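Reusing Office Furniture: Planter and Table Study
Student project report, Durham, May 2, 2025

Our group looked at how much of an office can be furnished with items that already exist in storage. We began the work in September with a list of 241 pieces and a budget of 100 dollars for hardware. 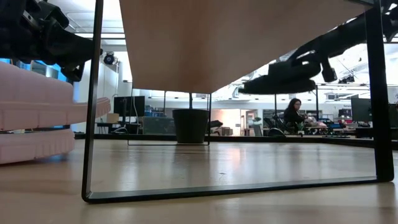

Most of the list was tables, shelves and metal frames. The rest was smaller items such as planters, cushions and wire stands. We sorted everything by condition and marked each piece as keep, repair or recycle. In the end 85 pieces were marked for repair.

Black metal frames gave us the least trouble. Dents were rare, and scratches could be touched up with a matching paint from Fadach. Light wooden tabletops took longer. They had to be sanded by hand, and two of us had never done that before, so the first few came out uneven.

Planters were harder to place than we expected. A tall pot needs floor space on all sides, and our first layout left the walkways too narrow. We moved the pots next to the table ends in the second layout and kept that plan.

We bought replacement feet and screws from Erkico. The order arrived 20 days late, which pushed back the final assembly. Five tables were still waiting for feet when this report was written, and they are listed in the appendix with the part sizes needed.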